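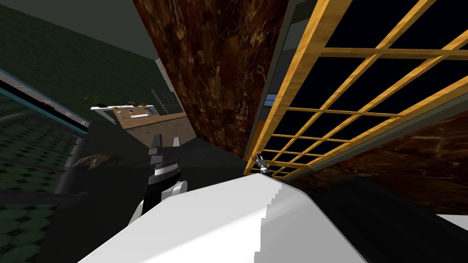
**Old Windows & Sash Repair > Glazing > Putty still soft, paint wrinkling on muntins**

**rnasr_wosville**
Posted 7:42 am

I reglazed the north sashes on my house in Wosville in June and have a paint problem on the glazing. The sashes are divided lite, old-growth pine as far as I can tell, single pane. Procedure was as follows:

- Steamed out the old putty and scraped to bare wood
- Sanded the rabbets, vacuumed, wiped with mineral spirits
- One coat of boiled linseed oil in the rabbets, left overnight
- Bedded the glass, set points, tooled the face putty (Grindura linseed, the gray tub)
- Oil primer, then acrylic topcoat

The paint has fine wrinkles along the putty line and the putty underneath takes a fingernail mark. The wood faces are fine. It's only the putty bevels. Is the product bad, or did I paint too soon? The tub says "paint when skinned," which doesn't tell me much.

Rania

---

**kalevi_h**
Posted 8:15 am

You painted too soon. Linseed putty cures by oxidation from the outside in. The skin is thin at first and the body stays plastic for a long time after that. A primer with strong solvent goes through a weak skin and softens it, the skin moves, and the film on top wrinkles.

How long did it sit before primer? And were the sashes indoors or outdoors?

Shaded and cool is the worst case. I have had north-side putty take twice as long as the same batch on the south side of the same building.

---

**rnasr_wosville**
Posted 8:31 am

Four days, in the basement. The basement is damp. I run a dehumidifier but I turned it off at night because of the noise.

---

**kalevi_h**
Posted 8:40 am

That answers it. Four days in a damp basement with no UV is nowhere near enough. Put the loose sashes where they get daylight and moving air. If you have to work indoors, build a box with UV lamps. Plenty of shops do.

---

**SashWeights**
Posted 9:26 am

I don't agree that it's only the wait. The oil in the rabbet is the part I would look at. Boiled linseed oil in a bare rabbet overnight in a damp basement is also uncured. She put soft putty on top of wet oil. The putty then has extra oil available at the back and no dry wood to give any of it up to.

I stopped oiling rabbets years ago. Thin shellac, one coat, dry in under an hour, putty the same day. The shellac keeps the wood from pulling oil out of the putty, and that was the only reason for the oil in the first place.

---

**kalevi_h**
Posted 9:44 am

Shellac works until the sash takes on water. Then you have a film that lets go, and the putty lets go with it. I have taken out long strips of face putty in one piece with a clean shellac surface on the back. Oil primer in the rabbet is what I use. It seals enough and it bonds.

---

**SashWeights**
Posted 9:51 am

I have taken out long strips with clean oil primer on the back too. A strip that comes out whole tells you water got behind it. It doesn't tell you which sealer was there first.

---

**gbreathnach**
Posted 10:20 am

Both sealers have a long record and both fail when the topcoat doesn't lap onto the glass. Rania, did you run the paint past the putty edge? It should go onto the glass by about 1/16 inch. If you taped exactly to the putty line, or scraped the glass clean afterward with a razor held tight to the bevel, there is no seal there and rain will find the joint.

For the record I'm in the primer camp. I ran the glazing bench at a millwork shop in Heffernan for 2 years and we did everything in oil primer, mostly because the owner bought it in five-gallon pails.

Gráinne

---

**rnasr_wosville**
Posted 12:05 pm

I taped to the putty line and pulled the tape. So there is no lap.

I am now looking at redoing all of it. Can the wrinkled paint be sanded and recoated, or does the putty have to come out?

---

**gbreathnach**
Posted 12:33 pm

Leave the putty in. If it's tight to the glass and the wood, there is nothing wrong with it that time won't fix. Let it sit until a fingernail no longer marks it. Then scuff the wrinkles flat with fine paper, wipe, spot prime, and topcoat with the lap. Wrinkles don't leak by themselves. The missing lap does, so get that done before the wet season even if the bevels aren't as hard as you want.

If any piece has slumped or pulled away from the glass, cut out that piece only.

Check the age of the old paint before you sand the wood faces. If it could be lead, wet sand and keep the dust down.

---

**umjh**
Posted 1:17 pm

Question on the same subject. I'm doing sashes in two colors, with one color on the trim and another on the sash and muntins. Does the putty lap get the sash color or a clear coat or what? And which color goes on first? I have seen people do the trim last and I don't follow why.

Jae-hoon

---

**gbreathnach**
Posted 1:52 pm
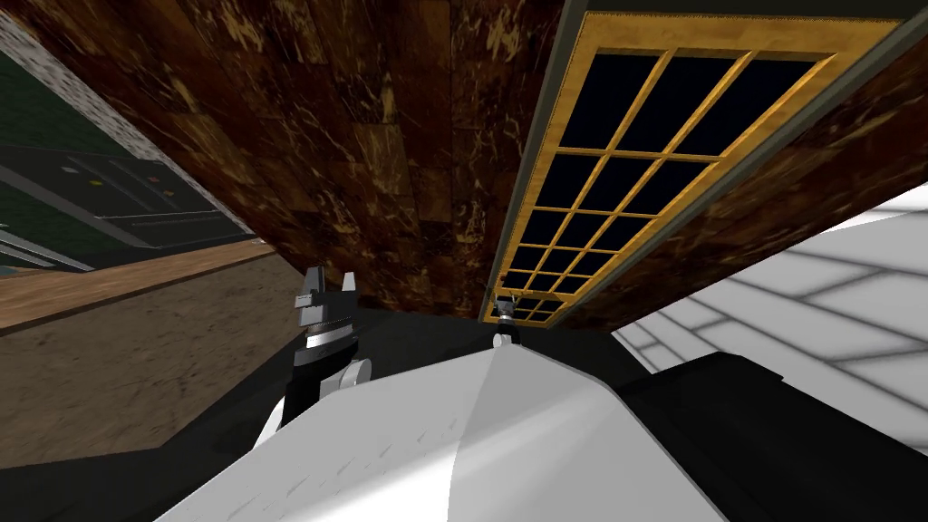 Putty always gets the sash color, with no exceptions I can think of. The bevel reads as part of the muntin, and a clear coat over putty gives it no protection from sun. Order of work is sash and muntins first, off the building if you can manage it, then trim, then rehang. A scheme like the window here makes it easy to see where the break falls: gray on the thick outer trim, golden-yellow on the frame and every muntin, and no third color anywhere. With panes that dark and a muntin color that light, any wobble in the lap line shows from across the room, so I would cut it in by hand with a sash brush and leave the tape in the drawer. A dark sash color hides a bad lap. Yellow doesn't.

Yellow also has poor coverage in most lines. Budget for an extra coat, or have the primer tinted toward the topcoat.

---

**umjh**
Posted 2:10 pm

Thank you. Mine are gray trim and a dark green sash, so the coverage problem should be smaller. What about the edges of the sash that run in the track? Paint or bare?

---

**SashWeights**
Posted 2:24 pm

Bare wood, then paste wax. Paint on the running edges is the main reason old sashes stick. Prime the bottom rail on the underside though, because that's where water sits.

On casements it's different. Paint all the edges. Nothing slides.

---

**kalevi_h**
Posted 2:41 pm

I would put one thin coat of oil on the running edges before the wax. Completely bare pine moves too much where the summers are humid. Agree on the bottom rail.

---

**SashWeights**
Posted 2:45 pm

Fine, as long as the oil is dry before it goes back in the track. See the first post in this thread.

---

**shalini_s**
Posted 4:38 pm

I want to bring up putty choice, since the product was part of the original question. I have used Grindura on most of our building in Rastley. It's a plain linseed and whiting putty and it's slow. The tubs separate in storage, and if the free oil on top isn't kneaded back in, the top of the tub is wet and sticky and the bottom is crumbly. Rania, if you worked from the top of a new tub without mixing, that would make the cure time longer again.

What I do now is turn the whole tub out on a board and knead in dry whiting until it stops coming off on my hands. Add it a little at a time. Too much and it won't tool without tearing.

Some 2000 panes in that building, and the slow ones were all from before I started doing this. I keep a log by pane number. Pane 1434 is the one I check first every spring. It was bedded from the top of a tub and it took until the following summer to harden. It has not leaked.

---

**kalevi_h**
Posted 5:02 pm

Kneading is correct and should have been my first question. Did you seal the rabbets?

---

**shalini_s**
Posted 5:09 pm

Oil primer on the exposed elevations, shellac on the courtyard side. That was a matter of schedule. So far I can't tell them apart, but the courtyard gets very little rain, so I wouldn't use it as evidence for either of you.

---

**SashWeights**
Posted 5:15 pm

I'll use it as evidence anyway.

---

**rnasr_wosville**
Posted 6:50 pm

I did work from the top of the tub. I poured some of the oil off because it looked like too much, and I didn't knead what was left.

Plan as it stands:

1. Move the sashes up to the back porch, under cover, in daylight
2. Leave them until the putty resists a fingernail
3. Scuff, spot prime, topcoat with the lap cut in by hand
4. Wax the running edges, prime under the bottom rail

One more thing. If I poured oil off, is the rest of that tub any good? It's a bit more than half full.

---

**shalini_s**
Posted 7:04 pm

Try it. Take a handful and knead it for a few minutes. If it gets smooth when it warms up, it's usable. If it stays crumbly, add raw linseed oil by the teaspoon. Don't use boiled for this, as it has driers in it and the leftover will skin over in the tub.

Press plastic wrap directly on the surface before the lid goes on.

---

**gbreathnach**
Posted 7:21 pm

Also cut one small bevel open at a corner before you start step 3. If the middle is still glossy and wet, go back to step 2. Patch the cut with fresh putty and give that spot its own wait.

---

**rnasr_wosville**
Posted 7:30 pm

Will do. The first batch goes up to the porch tonight. I'll post again when something passes the fingernail test.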